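Can a robot do the fiddly bits yet? Cables, mostly

Lidley
Posted Thursday, February 17, 2022

Long question, sorry. I help run a small repair and refurb shop and we get through a silly number of leads. Every set-top box and speaker that comes in has one, usually knotted up with six others, and before anything goes back out somebody has to untangle the lead, straighten it, check both ends and coil it up with a tie round it. It's the job we all leave till last. I did 14 crates of it in October and my thumbs have never forgiven me.

My other half keeps telling me that robots can do this sort of thing now. I've seen the videos of them folding towels and stacking cups, and yes, very nice, but a towel stays more or less where you drop it. A cable has opinions. You lift one end and the other end wanders off and hooks itself round the tape dispenser.

What I'd like to know is whether anyone has seen two arms manage a plain charging lead from start to finish - pick up one end, find the other, coil it, put it down. I don't mind if it's slow. It could run all night for all I care, there's only the kettle to disturb.

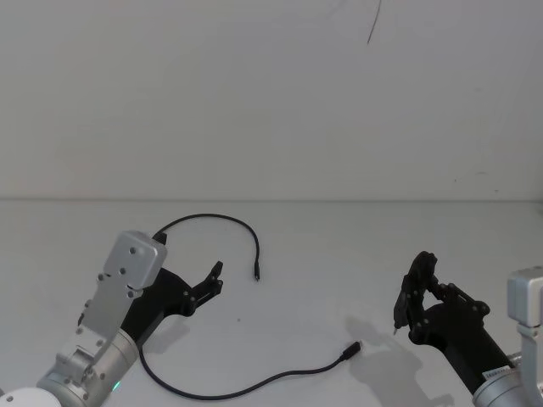

Two arms, one black cable, plug at one end and a bigger connector at the other.

I'm not after a shopping list, by the way. We couldn't afford it. I just want to win (or lose) the argument at home with a bit of dignity.

Clorno

Short version, sort of, but you wouldn't want to pay for it.

Longer version. I spent a couple of years fitting automation into a packing hall, and anything stiff was easy. Boxes, jars, tins, all lovely. The moment something bent, we were in trouble. We had a go at bagging leads for a customer and the arm could close on a lead perfectly well if the lead was always in the same spot. Ours never was, so we ended up with a person laying each one out straight first, and by then the person might as well have coiled it!

There are a few things that make it hard:

- The thing changes shape while you're holding it, so whatever the machine worked out a second ago is already a bit wrong.
- Dark lead on a dark bench, the camera loses it. Use a white top if you ever try.
- Small plugs. A gripper that's happy with a jam jar has to come down almost exactly on something the size of your fingernail, and the right way round if you want it plugged in afterwards.
- Crossings. Working out which bit goes over and which goes under is hard enough for me before lunch.

One lead on its own on a clear table is a fair test and I'd believe someone who told me they'd got it working most of the time. Your crate of knots is a different job altogether. We logged 2,133 tries on our bagging rig before the customer lost patience, and 7 of those were with leads tipped in loose. I won't tell you how those went.

If you want something for the argument, ask your other half to find a video with no cuts in it. Then look for the little number in the corner that says how much it's been speeded up.

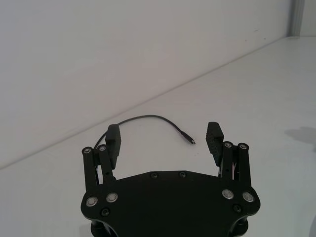
Borkowska reckons the gripper is the least of it, and that you'd get further by changing the job. Buy leads that come off the box, put each one in its own bag the minute it arrives, and you never have a crate of knots for any machine or person to sort out. We did that at Verkdale and the coiling went from a whole afternoon to 2 minutes here and there. Doesn't settle your argument, I know. For what it's worth I'm on your side about the towels, my airer is full of them and I'd take a robot for that tomorrow, however slow.

Lidley

Thanks both. Bagging them at the door is annoyingly sensible and I'm going to pretend I thought of it. I've passed on the bit about the speeded-up videos and there was a long silence from the sofa.

Related
Best way to store spare leads without knots
Robot vacuum keeps eating phone charger
Is a label printer worth it for a small workshop?
Velcro ties or twist ties?
Towel-folding machines, has anyone used one?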